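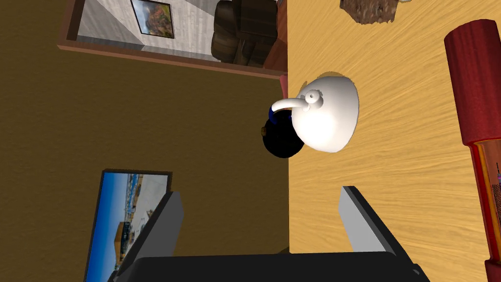
White ceramic teapot on a light wood tabletop (rendering).

Trimden Table Top, Solid Wood, Oil Finish

The Trimden is a solid wood table top sold without legs. It is made to order at our shop in Hevville and fits most bolt-on leg sets and trestles. Customers use it for kitchen tables, desks, craft rooms and cafe seating. Every top is planed, sanded and oiled before it leaves the shop, so it can go into use the day it arrives.

Choosing a size

The Trimden comes in four standard lengths: 48, 60, 72 and 84 inches. All four are 30 inches deep and 1 1/4 inches thick. The 48 inch top seats four. The 60 inch top also seats four, with room for serving dishes down the middle. The 72 and 84 inch tops seat six and eight.

Custom sizes are available up to 96 inches long and 42 inches deep. Send us the finished size you want, not the size of the room. Allow 36 inches between the edge of the table and the nearest wall so chairs can be pulled out.

Wood

We offer ash, maple and white oak. Ash is the palest of the three and has the strongest grain. Maple is smoother to look at and shows fewer lines. White oak is darker and heavier, and it costs more. Boards are glued edge to edge in full-length strips, with no finger joints. Grain and color vary from board to board. If you need two tops to match, order them together and write "match" in the order notes. We will cut both from the same batch.

Samples of each wood are available. A sample is a block the size of a playing card, finished on one face and bare on the other. The cost is taken off your order.

Edges and corners

The standard edge is square with a slight round-over. You can also choose a full bullnose or an under-bevel, which makes the top look thinner from the side. Corners are cut to a 1/2 inch radius unless you ask for something else. Families with small children often ask for a 2 inch radius, and we do this at no charge.

Finish

All tops are finished with Nustix hard oil, two coats on the top and edges and one coat underneath. The oil soaks into the wood and leaves a low sheen. It resists water, coffee, tea and most food spills if they are wiped up within a few minutes. It does not resist standing water, bleach or heat from a pan straight off the stove. Use a trivet or a folded cloth under hot pots.

An untreated top is available for customers who want to stain or paint it themselves. Untreated tops must be sealed on both faces within two weeks of delivery or they may cup. We do not accept returns on untreated tops.

Legs and hardware

The underside has no holes as standard. We can install threaded inserts for an extra charge if you send the hole pattern of your legs. The Boiko steel leg set is sold separately and comes in 28 inch and 16 inch heights. Its mounting plates have slotted holes so the wood can move a little with the seasons. If you are using legs from another maker, check that the plates have slots or oversized holes. Screws should be no longer than 1 inch.

Tops 72 inches and longer come with two steel channels set into the underside. Leave these in place. They keep the top flat.

Care

Wipe with a damp cloth and dry with a clean one. Dish soap is fine in small amounts. Do not use furniture polish, glass cleaner or scouring pads. Re-oil once a year at home and every three or four months in a cafe. One small can of Nustix covers a 60 inch top with some left over. Sand light scratches by hand with 220 grit paper, working along the grain, and oil the spot again.

Rags used with oil can catch fire on their own as they dry. Lay them flat outdoors or soak them in water before throwing them out.

Specifications

Thickness: 1 1/4 inches
Depth: 30 inches
Weight, 60 inch ash: 58 pounds
Weight, 84 inch white oak: 94 pounds
Maximum load, evenly spread: 500 pounds
Finish: Nustix hard oil, satin
Indoor use only

Lead time and delivery

Standard sizes are ready in 19 working days. Custom sizes take longer, and we will confirm a date by email after you order. The shop closes for two weeks in January, and orders placed then are started when we reopen.

Tops up to 60 inches ship by parcel carrier. Longer tops go by freight to the curb, and you will need a second person to carry one indoors. Unpack the top within 24 hours and store it flat with air on both sides until the legs are on. Check the carton before you sign. If a corner is crushed, note it on the delivery slip and send us a photo the same day.

Pickup from the shop is free, from 8 a.m. to 4 p.m. Bring blankets and straps.

Trade orders

Cafes, schools and offices ordering six or more tops can ask for trade pricing. We have made nearly 2,000 Trimden tops so far, many of them for repeat trade customers. Contact Nazar Panasiuk for a quote and Zoia Maksymiv for questions about an order already placed.

Related items

Boiko steel leg set, 28 inch
Boiko steel leg set, 16 inch
Nustix hard oil, small can
Trimden bench top, 14 inches deep
Wood sample block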